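3.2 Bedding turnover and fiber release

Settled dust was sampled in 80 bedrooms in Rilby and Sutia, all with a single bed and no carpet. Residents kept a laundry diary, and sheets were grouped by the interval between washes. Loose textiles left on the bed (cloths, garments, towels) were logged separately, as an earlier survey by Mosoti and Dobson found that they shed more lint per unit area than fitted sheets.

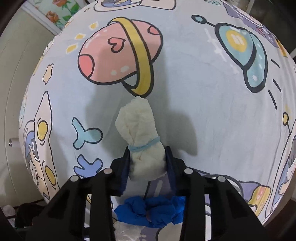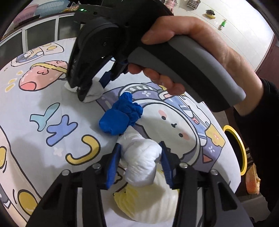
Figure 3. Crumpled material on printed bedding.

Dust was drawn through a preweighed filter for 300 seconds at each of 3 points: pillow end, mid-bed and floor. Filters were held at constant humidity overnight before weighing. Fibers shorter than 800 micrometers were excluded from the count — they could not be told apart from paper debris under the microscope used.

Lint mass rose with wash interval at the pillow end and at mid-bed, but the floor samples showed no clear trend. Dark fibers were often found in rooms where the diary listed only pale sheets, which suggests transfer from clothing. Room ventilation was not controlled, and rooms sampled in November had their windows closed. We return to this limit in Section 4.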